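New results from our group on teaching a two-arm robot to put cups away. Short thread.

1/ The task is called Hustard. Cups start anywhere on the table and have to end up on a rack or a mug tree. We trained on 1,176 demonstrations, all recorded by Ebony Goodwin and Nuno Guerreiro.

2/ The usual approach is to train one policy on everything. We split each demonstration at the moment a gripper closes or opens, and trained on the pieces. We call the method Filum.

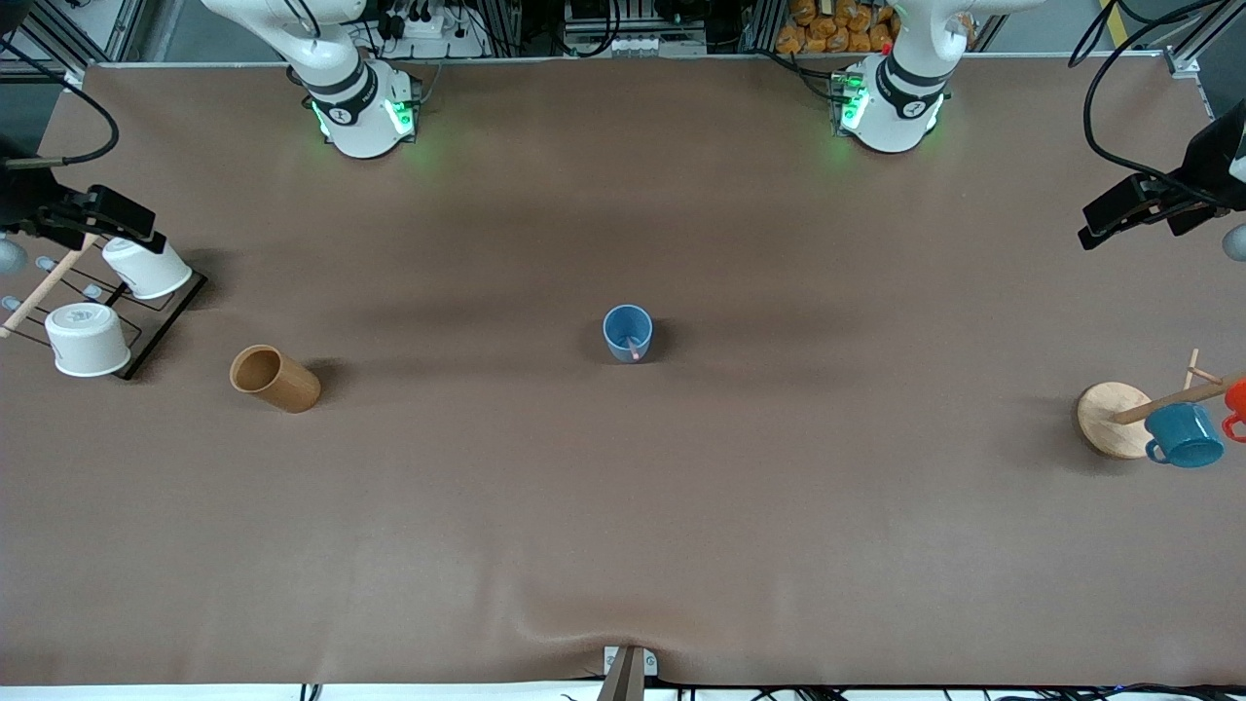 Hustard table, both arms up. The wooden cup is on its side.

3/ Cups on their side were the weak point of our old policy. It reached for the rim as if the cup were upright. With Filum, failed grasps on tipped cups went from 19 to six over the same set of trials.

4/ It did not help everywhere. Hanging a mug by its handle is no better than before. Leonilde Aguiar thinks the wrist angle is set too early in the piece, and we are testing that now.

5/ We also tried adding demonstrations without splitting them, up to 1,529. That made a small difference on upright cups and none on tipped ones.

6/ The write-up is with Nektarios Gkikas for a last read. Code and trial logs go up in November. Questions about the splitting step are welcome in the replies.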